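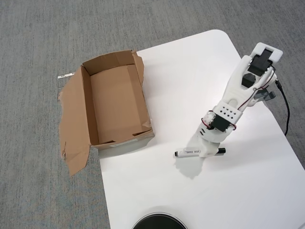

Serena Barbieri runs packing and goods-out at Plisivstead, a two-room operation that ships stationery and whiteboard supplies to schools and small offices. She has worked in packing for most of her career, the first part of it at a larger distributor where cartons came off a machine already squared and taped. At Plisivstead they are opened, checked and refilled by hand on white-topped tables, and a good share of them are in their second or third use.

We spoke about reused cartons, markers and table surfaces.

Her first point concerned how a carton is opened. "Most of the damage happens at the receiving end. Someone pulls on a flap while the tape is still holding and the liner comes away with it. After that you've got a torn edge and a corner that won't close square." She prefers a short blade set to a shallow depth, run along the centre seam and then across both ends. The flaps should be free before anyone lifts them.

A torn flap does not rule a carton out. Barbieri sorts by where the tear stops. "If it stops short of the score line, I'll use the box again for light goods. If it runs through the score into the wall, it's flattened for recycling. A ragged outer edge on its own doesn't bother me. You tape over it or trim it." Wrinkling near a tear is treated more seriously, as it means the fluting has been crushed and the panel will fold there under load.

The bottom gets a separate check. The carton is set down empty and the base is pressed with a flat palm in the middle and at each corner. A crease along the base is acceptable when it follows the grain of the board. Old labels on the outside are covered or peeled before the carton goes out again. "Couriers scan whatever they see first. We had one go back to the supplier with the customer's order in it."

Last year the operation sent out 1,518 parcels, of which 1,127 went in reused cartons. Barbieri keeps the tally in a paper ledger and enters it into a spreadsheet at the end of the month. The remaining parcels were over the weight she allows for a used box, or were going far enough that she wanted new board.

Whiteboard markers make up the bulk of the small items. They are received loose in cartons of 60 and repacked to order. She tests a sample from each carton on a scrap of coated board, recaps until the cap clicks, and lays the markers flat. "Store them flat. Tip up, the ink goes to the wrong end and the customer thinks it's dried out. I've had returns where all it needed was a night on its side."

The white tables came from an office clearance and were not her choice. A smooth, glossy top lets a carton slide easily and wipes down well, but it throws light back at the person packing, and she has since moved the lamps so they come in from the side. She also dislikes rounded corners on a packing table. "You can't square a box against a curve. I use the straight edge and leave the corner alone." A carton may hang over the edge a little while it is being emptied, but it has to be fully on the table before filling starts.

The floor is carpet, also inherited. Grey hides cardboard dust, which she counts as a fault. It is vacuumed at the end of every shift.

Peter Paulík, who buys for Plisivstead, has trialled two brands of void fill this year, Relley paper and a starch-based product from Oda. Barbieri has a preference for the paper. "The starch is fine until it's humid. Paper I can judge by feel. If I push on the top flaps and they give more than a centimetre, it needs another sheet." Paulík's objection is storage: 154 rolls is the minimum order, and they take up the whole of the back shelving.

Asked what she would change first, Barbieri named the knives. The current ones have a fixed depth that suits double-wall board and goes too far into single-wall. Replacements are on order and should be in use by November. Until then the staff have been asked to cut the tape at a low angle and to leave the flaps alone until both end seams are through.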